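首页 全部说明书 配件 服务网点 上一节 下一节 返回目录

Petek 家用滚筒洗衣机使用说明
第四章 第一次洗衣，以及往后的每一次洗衣

机器已经摆好、接好、调平了，恭喜您，最费力气的部分过去了。这一章我们慢慢讲，从把脏衣服分堆开始，一直讲到洗完以后擦门圈。您要是以前用惯了别家的滚筒，有些地方可以跳着看，不过“4.3 洗涤剂盒”和“4.6 中途添衣”还是请您看一遍，Petek 的做法和别家不太一样，来电话问得最多的也是这两处。

分堆的时候别着急，把衣物抖开、摊平，看看颜色，摸摸厚薄，顺便翻一翻水洗标。

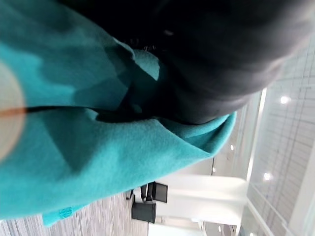
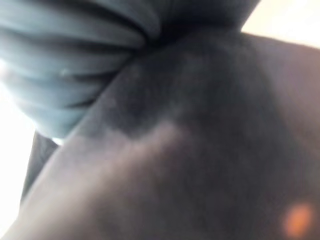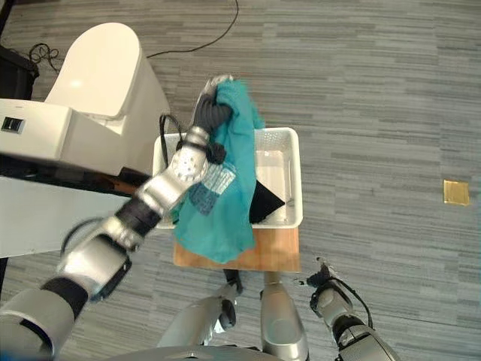 第一张和第三张里是青绿色的布，第二张里深灰和浅蓝灰两种料子挨在一起。

4.1 分堆

1. 先按颜色分。白的一堆，浅色一堆，深色和鲜艳的一堆。青绿、酒红、藏蓝这一类新买的毛巾和毯子，头几回都请单独洗，哪怕标签上写着“不褪色”。我们自己家里也有过一整桶白衬衫变成淡绿色的经历，后来那几件衬衫就只好拿来擦窗户了。

2. 再按厚薄分。毛巾、浴巾、卫衣这些吸水重的算一堆，衬衫、薄裤子、床单算另一堆。厚薄混在一起洗也洗得干净，只是脱水的时候容易偏到一边，机器会停下来重新抖散，一次不行再来一次，时间就拖长了。

3. 看水洗标。标签上如果有一个盆，盆里写着数字，那就是允许的最高水温；盆上画了叉的，请不要放进机器。标签洗得看不清了，就按冷水、轻柔来处理，宁可多洗一遍。

4. 掏口袋。硬币、发夹、钥匙、纸巾，尤其是纸巾。一张纸巾在滚筒里转上一轮，能粘满一桶深色衣服，您得拿着粘毛滚筒收拾半个晚上。

5. 拉链拉上，钩扣扣好，魔术贴合拢。抽绳打一个松松的结。带钢圈的内衣、装饰珠子多的衣服，装进洗衣袋再放。

6. 深色衣服和印花的衣服请翻过来，里朝外。毛巾不必翻。

注意：沾过汽油、稀释剂、酒精或者大量食用油的布，不可以直接放进滚筒。请先在通风的地方晾透，再用手洗一遍、漂清，确认没有气味了才可以机洗。

4.2 装衣服

1. 按一下门把手内侧，把门完全拉开。门前要留出超过 71 厘米的空地，人蹲下来放衣服才不会碰到后面的柜子。如果您家的阳台比较窄，安装那天师傅应该已经替您量过了。

2. 把衣物一件一件抖松了放进去，大件和小件搭配着放。整条床单卷成一团塞进去是最不好的，床单会在里面拧成绳子，中间那一段连水都进不去。

3. 装到什么程度合适呢？把手竖着伸进滚筒，衣服顶上还能轻轻松松放得下一只手掌，就正好。要使劲往下压才关得上门，那就是多了，拿几件出来，下一桶再洗。毛毯、羽绒被这类蓬松的东西，请看 4.7。

4. 太少也不好。单独一条浴巾或者一条牛仔裤，吸足了水以后全压在一侧，高速脱水时机器晃得厉害。请再添几件相近颜色的，凑一凑。

5. 关门之前，沿着门圈摸一圈，看看有没有袜子或者衣角夹在胶圈里。听见“咔嗒”一声，门才算关好。

小心：装衣服之前请看一眼滚筒里面。家里有小孩或者养猫的，这个习惯请一定养成。不用的时候门可以虚掩着透气，但是请打开童锁（同时按住“温度”和“转速”两个键，直到面板上出现小锁的图案）。

4.3 洗涤剂盒

洗涤剂盒在机器左上角，拉出来能看见几个格子。最大的一格是主洗，放洗衣粉或者洗衣液；旁边标着小花的一格放柔顺剂；标着数字 2 的窄格是给预洗用的。是的，和很多人的习惯相反，别家常常把主洗标成 2，我们没有。早年的 Pavia 系列就是这样排的，老用户都用顺手了，换代的时候就一直保留了下来。新用户多看一眼就好。

1. 拉出洗涤剂盒，拉到有一点阻力的地方停下来。

2. 用洗衣液的，先把主洗格里的小挡板放下来；用洗衣粉的，把挡板抬起来。挡板没有放对，洗衣液会在机器进水之前就流下去了。

3. 用量请看洗涤剂包装。包装上一般会按水的软硬和衣物脏的程度给一个范围，平常日子里取小的那个数就够了。我们知道大家总觉得泡沫多才洗得干净，可是泡沫太多的时候，滚筒里衣服摔打的力气反而被垫掉了，机器还要多漂几遍才能把泡沫冲走。

4. 柔顺剂不要超过格子里的最高线。太稠的柔顺剂请先用一点水化开。毛巾、运动衣和有防水涂层的外套，请不要加柔顺剂，加了以后毛巾摸着是软，可就不怎么吸水了。

5. 把盒子推到底，推的时候慢一点，免得晃出来。

注意：洗衣凝珠不放在盒子里，请直接放在滚筒最里面，再把衣服盖在上面。凝珠颜色鲜亮，看着像糖，请收在孩子够不着的柜子里，盖子拧紧。

4.4 选程序

旋钮转到您要的程序，面板会亮起来，显示水温、转速和预计的时间。时间只是预计，冬天水冷、衣服重或者中途重新抖散过，都会变长，请不要以为是机器坏了。

日常：绝大多数棉的、混纺的衣服都用它。出厂设定的水温是 30 度，对一般的汗渍和灰尘已经足够。

毛巾床品：水多一些，漂洗也多一遍。

轻柔：薄料子、蕾丝、丝质混纺，滚筒转得慢，停得多。

羊毛：只给标签上写明可以机洗的羊毛衫用。洗完请马上取出来，平铺着晾，挂着晾会把肩膀拉出两个小尖。

Zonia 快洗：给不太脏的几件衣服准备的，比如穿了一个下午的衬衫、试穿过的新衣服。请只装小半桶，装多了洗不透。床单和厚毛巾请不要用这个程序。

筒清洁：滚筒里不放任何衣物。什么时候用，怎么用，请看 4.8。

选好程序以后，您还可以单独改水温和转速。改的办法是按相应的键，一下一下地换，直到换到您想要的那一档。有些组合是不允许的，比如羊毛配最高转速，这时候按键会“嘀嘀”叫两声，数字不变。

4.5 开始和等待

1. 打开水龙头。这一步听着多余，可我们每个月都会接到电话，说机器不进水，问到最后是龙头关着。

2. 按“开始”。门锁会响一下，面板上的小锁亮起。

3. 头一会儿机器只是慢慢转几下，停一停，再转几下，这是 Deteseck 感应功能在称衣服的分量，称完了才决定进多少水。这段时间里水很少，从门玻璃上看几乎看不见，请耐心等一等。

4. 洗涤的声音是“哗——哗——”的，脱水开始时会有一阵由低到高的嗡嗡声。第一次用的时候，请您在旁边陪着它走完一整轮，听熟了正常的声音，以后哪天不对劲，一听就听得出来。

5. 结束的时候有一段短短的音乐，门锁要再等一小会儿才松开。音乐可以关掉，方法在第六章。晚上洗衣服的朋友多半会想关的。

小心：用高温程序的时候，门玻璃会很烫，请不要让孩子趴在上面看。

4.6 中途添衣

衣服已经转起来了，才发现门后面还挂着一只袜子，这种事谁家都有。Petek 允许中途添衣，但是有个时限。

1. 看面板右下角。小衬衫的图案还亮着，就可以添；图案灭了，就请留到下一桶。

2. 按一下“开始/暂停”，等滚筒完全停稳。机器如果判断水位太高，会先排掉一点水，这时候请不要拉门。

3. 听到门锁松开，再慢慢开门。把衣服放进去，往里推一推，别让它搭在门圈上。

4. 关门，再按一下“开始/暂停”，程序从刚才停下的地方继续，不会从头来。

如果您是想把某一件拿出来，步骤也是一样的。拿出来的衣服是湿的，而且带着洗涤剂，请预先在脚边放一个盆，地板会感谢您。

注意：不要硬拉门。门锁没有松开时用力拉，把手内侧的小钩子会断，换起来要拆整个门框，又费钱又费工夫。

4.7 大件：毛毯、被子、厚窗帘

大件一次只洗一件。洗之前先拿去抖一抖灰，有破口、有开线的地方请先缝上，棉絮跑出来会堵住排水泵。

1. 把毛毯沿长边对折，再对折，折成一长条，然后像折扇子那样来回叠着放进滚筒，不要卷。

2. 用“毛巾床品”，转速调到中间那一档。

3. 洗涤剂用液体的。粉末容易藏在厚绒里漂不干净，干了以后一拍一阵白。

4. 洗完拿出来，两个人各拉一头抖开，比一个人快得多，也不会拖到地上。晾的时候搭在两根平行的杆子上，中间空出来，风才能从底下走。

电热毯、带橡胶底的地垫、乳胶枕，请一律不要放进机器。防水的床罩和雨衣也不要机洗，水裹在里面甩不出去，脱水时会突然偏重，机器可能剧烈跳动。

4.8 洗完以后

每一次洗完：

1. 尽快把衣服拿出来。在里面闷一夜，夏天会有味道，只好重洗。

2. 用干布擦一擦门玻璃和胶圈，胶圈底下的褶子也翻开擦一下，头发和线头都爱躲在那里。

3. 门留一条缝，洗涤剂盒也拉出来一点，让它们晾着。

4. 关水龙头。出远门的时候请务必关，并且拔下插头。

隔一阵子：

1. 洗涤剂盒整个抽出来，按住中间的小舌头往上一提就能取下，用温水和旧牙刷刷干净，尤其是柔顺剂那一格。

2. 清理过滤器。先关机拔插头，在右下角小门底下放一个浅盘，铺一块旧毛巾，把盖子逆时针慢慢拧，水会先流出来一些，流完了再拧到底。取出过滤器，冲洗，检查里面有没有硬币和扣子，再装回去拧紧。过滤器如果裂了，或者网上的毛边刷不掉，可以向服务网点要配件，配件号是 1148，报这个号，对方就知道了。

3. 运行一次“筒清洁”。滚筒空着，洗涤剂盒里也空着，或者放一包滚筒专用的清洁剂。醋和漂白水请不要一起用，也请不要在同一天里先后用。

小心：刚用过高温程序的机器，请等水凉了再拧过滤器。

4.9 几个常问的小事

毛巾洗完发硬。多半是洗涤剂用多了，或者晒得太狠。下一次减一点用量，漂洗加一遍，收下来以后趁还有一点点潮，用力抖几下，绒就立起来了。

深色裤子上有白道子。请看看是不是用了洗衣粉，又选了冷水。改用洗衣液，或者先把粉在温水里化开。

衣服上粘了绒毛。掉绒的和粘绒的放在一起洗了。新毛巾和深灰、黑色的裤子尤其不能同桶，头几回请分开，往后绒掉得少了再合在一起。

脱水脱到一半停了。机器在重新抖散衣物，请让它自己试一试。试过以后还是停，面板上显示一个歪着的滚筒，那就打开门，把拧在一起的衣服解开，大件和小件重新摆一摆，单独选一次“脱水”。

桶里有一股橡胶味。新机器头几次会有，洗几桶就淡了。要是用了很久才忽然有焦味，请立即断电，打电话给服务网点，不要再试。

洗涤剂盒里总剩一点水。柔顺剂那一格剩一点点清水是正常的。剩得多，就把盒子取出来，看看小虹吸管的帽子有没有盖好。

本章由 Yupin Kongkaew 整理，8月21日 星期五更新，这次主要补了 4.6 里暂停之后等门锁的那一步，还有配件号。您手里的纸质本如果没有 4.9，是较早印的，其余内容一样，可以照常用。

下一章讲烘干架和叠放安装，没有买烘干架的朋友可以直接翻到第六章。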